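# Checking whether a bus-to-train transfer works on paper

Agencies print bus and rail timetables separately, and the two are often revised in different months. The steps below test one transfer using only the published times. The worked case is the Route 34 bus from Mundorcombe to Drirmont station, connecting to the Tennant line.

## What you need

- The current bus timetable, with its effective month
- The current rail timetable, with its effective month
- A spreadsheet or ruled paper
- The station map, for the walking distance

If the effective months differ, check for a service notice before going further. The Drirmont bus times were reissued in June and the rail times were not.

## Step 1: List the arrivals

Enter every weekday bus arrival at the station in column A. Use the time at the station stop. Many timetables show only timepoints, and the last timepoint may be several stops short. For Route 34 it is Brurno Road, so add 5 minutes to each printed time.

## Step 2: List the departures

In column B, next to each arrival, enter the first train that leaves after it. Read the footnotes. A train marked with a letter may skip the station or run only on Friday. 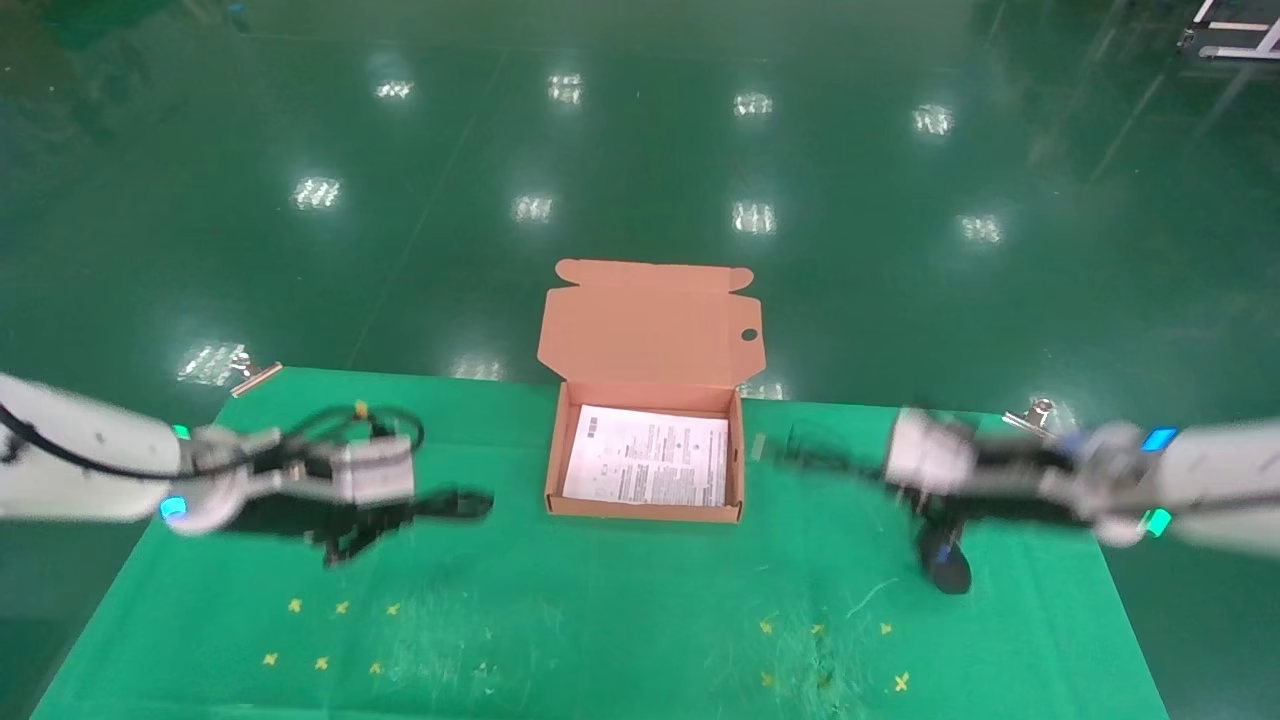 ## Step 3: Set the minimum transfer time

Measure the walk from the bus bay to the middle of the platform. At Drirmont it is 224 meters by the ramp, or just over three minutes at an ordinary pace. Add two minutes for tickets and doors. The minimum is then 5 minutes, rounded down. If you work on a printed copy, lay it on something plain and non-glossy - a table with a green cloth over it is fine - and keep it out of the glare of overhead lights like the ones mirrored in that polished green floor, as the footnote letters are small. Write the minimum at the top of column C.

## Step 4: Find the gaps

Subtract column A from column B and enter the result in column C. Mark each row as follows:

- **Missed:** the gap is less than the minimum. Replace column B with the next train and subtract again.
- **Tight:** the gap is within two minutes above the minimum.
- **Good:** anything longer, up to 20 minutes.
- **Long:** more than 20 minutes.

A missed row usually turns into a long one. The 7:12 a.m. bus misses its train by one minute, and the wait for the next is 34 minutes.

## Step 5: Compare the total trip

Add the bus ride, the gap and the train ride for each row. The best total from Mundorcombe is 73 minutes. Repeat for the evening with the columns reversed - trains in A, buses in B - and use the same minimum.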